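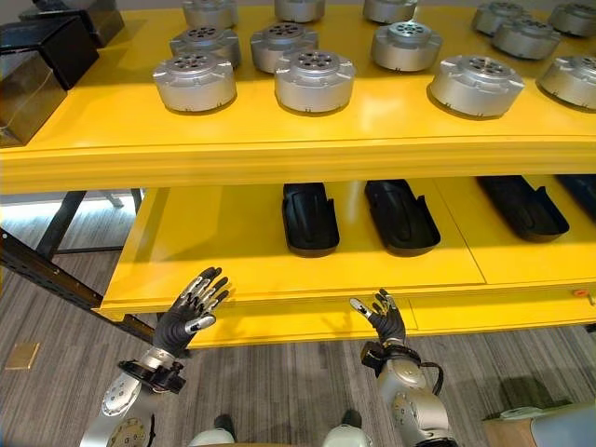
The Hand That Wouldn't Let Go

7 min read

The alarm did not go off. Start there, because everyone at Gimedholm does.

It was a little after two in the afternoon, in October, and the robot they call Molley had a motor housing in its right hand. Brushed metal, squat, the size of a small cake tin. It was supposed to set the thing down on the top shelf and open its fingers. It set it down. The fingers stayed shut. Then the arm went home anyway, housing and all, and dragged two others off the yellow edge on the way.

One landed on carpet. One landed on Poul Ragnarsson's foot.

Broken toe, two weeks off, a lot of jokes about steel caps. He has a pair. They were in his car.

"I was standing where I was allowed to stand," he tells me. "That's the part I keep saying to people." He was outside the tape. The tape was in the wrong place.

Gimedholm is a test site, a rented floor with big windows and office carpet, and what gets tested there is whether a two-armed robot can keep a shelf stocked without anyone babysitting it. Metal housings up top, black plastic covers below. Pick, place, let go. All day. The robots come from Juhl. The hands come from Zerko, a much smaller outfit, and the shelf is just a shelf, painted loud yellow so nobody walks into it.

Letting go is the boring step. Nobody demos it. Gripping gets the research money and the videos, and release is one line in the program: open, wait, check, leave. On Molley the check was where it came apart.

Binta Dauda found it. She runs the night logs, which means she reads what the robot thought it was doing and compares it with what it did. The hand had reported open. Every finger, a nice clean open. She played the file four times.

"It said open the way you say you're fine," she says. "I believed it for an hour."

Each finger on the Zerko hand is pulled closed by a cord and pushed open by a spring. The sensor sits on the motor end, back toward the wrist. So when the motor unwinds, the sensor says open. Whether the fingertip has gone anywhere is a different question and on that version of the hand there was nothing out at the tip to ask. Two cords had frayed inside their sleeves and bunched up. Motor unwound, cords went slack, fingers stayed put.

The cords were rated for far more cycles than they got. But they were rated on light parts, and the housings are not light. The gloves over the fingers hid the wear too. You have to peel one back to see anything, and the check sheet said to look at the glove.

I asked to see the check sheet. It says "glove OK?" with a box. The box was ticked every morning for a month. The glove was OK.

Then the tape. Cempaka Ngui, who handles safety on the floor, had laid it out in the spring when the robot was only doing the lower shelf. Plastic covers, you could drop one on a cat. When the job grew to include the top shelf somebody updated the program and somebody updated the parts list and the tape stayed where it was. Ngui doesn't dodge it.

"I measured for the arm," she says. "I didn't measure for something coming off the arm. And I should of been told about the metal, but I also walk past it every day. So."

She moved it back that evening. On her knees, with a tape measure, before anyone had asked.

What bothers people in the trade is how ordinary this was. No runaway arm, no hacked anything. The arm moved at its normal speed on its normal path. The force limits are set to catch the robot pushing against something solid, like a wall or a rib, and a couple of loose drums sliding off a shelf don't push back hard enough to trip them. The emergency stop worked fine. Morenike Akande hit it about as fast as a person can.

Akande was at the desk, twelve feet off, eating lunch late. She heard it before she saw it. "Metal on that shelf makes a kind of skating sound. I knew that sound was wrong and I was already up." She got to the button as the arm reached home. By then it was over. She's still annoyed with herself, which is unfair, and she knows that.

Juhl's first answer was a software patch. It came the next morning: after release, back off slowly for a hand's width, and look at the wrist load. If the wrist still feels weight, stop. Sensible. Cheap. Dauda wanted to know why it wasn't in there to begin with and got a polite reply about cycle time. The slow back-off costs time on every single place, and the customer trials were being scored on places per hour. 468 was the number they were chasing. They had hit it the week before and there was cake.

Nobody at Juhl would talk on the record about that number. I asked twice.

Zerko was easier. Gunnlaugur Damgaard builds the hands and he picked up his own phone. He was upset, mostly about the toe. He'd known the sensor was in the wrong place, he said, in the sense that you know you should fix the gutter. Moving it to the fingertip means wires through every joint, and wires through joints break, and then you've got a hand that's down all the time instead of one that lies once in a while.

"Down is better," I said.

"Yes," he said. "Down is better. I agree with you now."

His new version has a tiny magnet in each tip and a reader in the next joint along, so fewer wires have to cross. Three hands have it so far. He also shortened the cord life on paper to something he calls embarrassing, and won't ship a hand without a spare set in the bag.

At Gimedholm the sheet has changed. Glove off, cords looked at, every 100 hours. There's a release test in the morning now too, which is Akande's idea and takes no gear at all. Put a strip of paper in the closed hand, tell it to open, see if the paper falls. Molley failed it the third day. Left hand this time, one finger, a cord just starting to go. They swapped it before lunch.

The top shelf got a lip as well, for a while, a bent strip along the front edge. It came off again. The fingers kept catching it on the way in and Ngui decided one new problem was not worth it. So it's distance for now. Tape farther back, parts set deeper on the shelf, no one in the zone while it's working high.

Ragnarsson is back on the floor and wears the boots. He did ask for one thing, and got it: the slow back-off stays on, even for trials, even if the score drops. It dropped. Last I heard they were doing a bit over 300 an hour and Juhl was still sending emails about it.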